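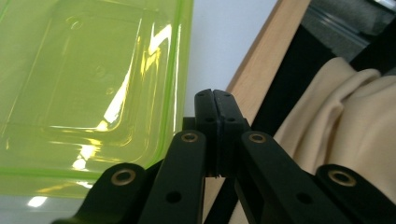

I'd been promising myself a visit to the Zosbridge open lab day for two years, and this May I finally got on the bus with a sandwich and a notebook. I teach shop class, so I know my way around a drill press, but I had only ever read about people teaching robots by hand. Stedoren has the second floor of an old office block near the river, with a bike rack out front and a very slow elevator. Take the stairs!

Rattana Chantharasri met our group at the top and handed out name stickers. She runs the collection side, meaning the people who do kitchen and desk chores with a gripper in their hand all day so the software has something to learn from. You squeeze the handle, the fingers close, the camera on top records the whole thing, and no robot needs to be anywhere near you. I had pictured something much heavier and more expensive (I think I said so out loud, sorry Rattana).

We got a short talk first. For one simple task they like to have 200 good runs before they train anything on it, and a run gets thrown out if the person hesitates too long or lets their free hand wander in to help. That second one is harder than it sounds. I managed 23 tries in my turn at the table and Rattana kept nine. My left hand simply would not stay in my lap. A retired dentist in our group did far better than the rest of us and was pretty smug about it.

The other thing I had wrong was speed. I was racing, because I figured faster was better, and Yaowalak Rojanasak came over and told me to move like I was pouring coffee for somebody I liked. She looks after the hardware and she was the person I pestered most. I asked her what breaks. Screws working loose, she said, then cables, then fingers, and after that she had a whole speech about people who pick up a gripper by the camera.

Wear on the fingers was my favorite subject of the day, since I spend half my life replacing things that students have chewed up. Yaowalak changes the padding when the grip starts to feel slippery, and she goes by feel, with no fixed schedule. On the dark green pair the covering had gone ragged on both inner faces, peeling and wrinkled along the edges, with a little shred sticking out near the bottom of one finger. I asked if that spoils the recordings. Her answer was that a bit of mess is fine as long as the grip holds, and that a model trained only on perfect fingers can get fussy later on. I'm still chewing on that one. 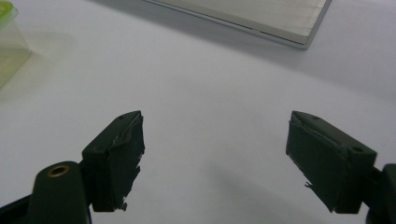
After lunch came the remote control half, in the room across the hall. They have an arm there called Erkix, and you drive it with a smaller copy of itself that sits on the desk in front of you. I lasted nearly 53 seconds before I ran it into its own stop and it shut down with a sad beep. The lag is tiny but your wrist notices. I much preferred the hand-held way – you feel the thing you're picking up, and with the remote arm I was working from eyes alone. The dentist disagreed, of course.

If you want to go, sign up early, wear short sleeves and ask for a turn at the table before the talk, while the line is short. The café downstairs is called Babić and the plum cake is worth the trip.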